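Repainting a tall wood cabinet, prime or not?

fkioko
January 16, 2019
I have a tall wooden cabinet to paint for the hallway. The can of Joton says self-priming. Has anyone skipped primer and had it hold up? Doors get used every day.

harish_d
I skipped it on a bookcase. Two coats, light sanding with 220 first. No chips since March.
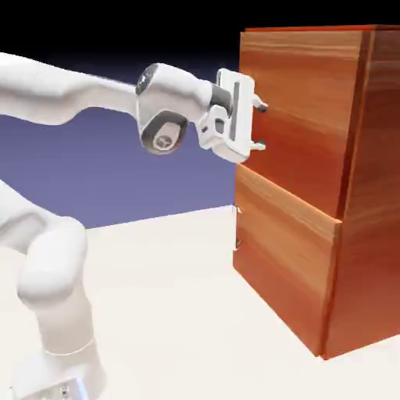 anjanik
Bookcases don't have doors. Mine peeled at the handles inside a year, same paint. Prime it.

harish_d
Did you sand? Peeling at the handles is usually hand grease. Wash it with degreaser and it sticks fine.

anjanik
Sanded and washed. It still peeled.

fkioko
OK, I'll prime the doors and skip the sides. How long between coats?

wulan_s
Overnight. And take the doors off first, it's much easier flat.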